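Search this site Go
0 comments 2 shares

Handout 4: Working rules for the garment folding cell
Module: Handling of Soft Goods, Gakmont
V. Hollenstein, 23 March 2021

4.1 Scope
These rules apply to all bench work with two-finger grippers on textiles. They do not replace the risk assessment for the cell, which must be read and signed before the first session.

4.2 Bench
The work surface is cleared before each run. Tools, phones and spare fingertips go on the side shelf. The backdrop stays plain and must not be moved between runs of one series. If it is knocked, note the run number and repeat the camera check.

4.3 Start position
Fingers open, nothing held, clear of the garment. A run that starts with cloth already between the fingers is void.

4.4 Speed and force
Teach mode: 100 mm/s at the wrist, no exceptions. The controller limit of 2000 mm/s is a machine figure and has no bearing on what is allowed with a person at the bench. Grip force is set per fabric class. Denim is class 2; use the Plarna table, not the values left by the last group.

4.5 Stops
Any person may press the stop. The run is then logged as stopped — never as failed — with a short reason. Restart only after the supervisor has looked at the bench.

4.6 Records
File name, fabric class, operator, outcome. The November series held 972 runs, and those without a fabric class could not be used. Fill in the field before pressing start.

4.7 Reading for next time
Ots manual, section on fingertip wear. Bring the signed sheet.
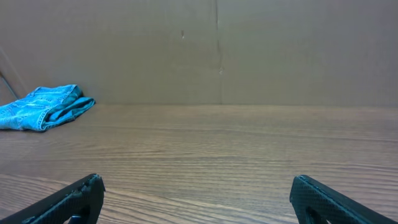
Source: Flolimano, wrist camera. Folded denim at the left of the bench, gripper open.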